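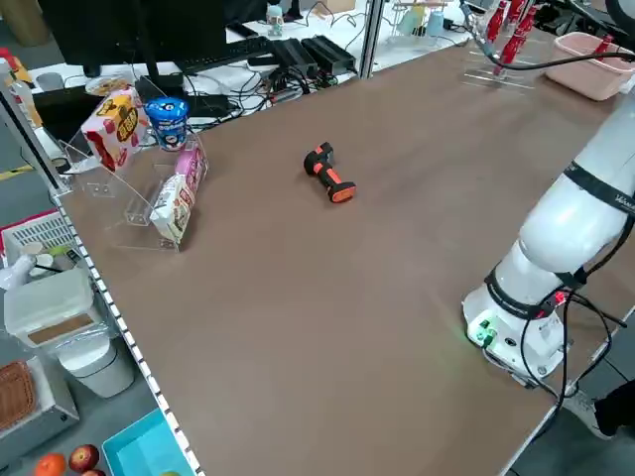 Why Do Some Coins Have Ridges Around the Edge?

Go and find a dime, if there's a grown-up nearby who can lend you one, and run your fingernail slowly around the outside. Feel that? It goes bump-bump-bump, like a very tiny zipper. Now try the same thing with a penny. Smooth all the way around! The little bumps are called reeds, and a coin that has them is said to have a reeded edge.

To find out where reeds came from, we have to go back a long way, to the days when coins were made of real silver and real gold. A silver coin was worth something because of the silver inside it, and that gave some sneaky people a sneaky idea. They would take a pair of strong cutters and snip a sliver off the edge of a coin, so thin that you'd hardly notice, and then go out and spend the coin as if nothing had happened. This was called clipping. One sliver wasn't worth much, but if you clipped a whole bagful of coins (and clippers did!) you could melt all those slivers into a nice fat lump of silver.

Shopkeepers were not happy about this, as you can imagine. Some of them kept a little scale on the counter and weighed the coins before they'd take them, and that made buying a loaf of bread very slow indeed.

So the people who made coins started putting patterns on the edges. Sometimes it was a row of ridges, and sometimes it was words. Once a coin had a pattern all the way around, a clipped one was easy to spot, with a bare patch where the bumps ought to be.

Our dimes and quarters don't have any silver in them now, unless they're special ones made for collectors, so there's no sense in clipping one. But the ridges stayed. People were used to them, and they're very helpful to anyone who can't see well. A dime and a penny are nearly the same size, and your fingers can tell them apart in the dark.

Something to try: put 10 coins in a sock, some dimes and some pennies, and mix them up well. Reach in without peeking and see if you can pull out 3 dimes in a row, just by feeling the edges. Then hand the sock to somebody else and let them have a turn.

Written by Gillespie Leckie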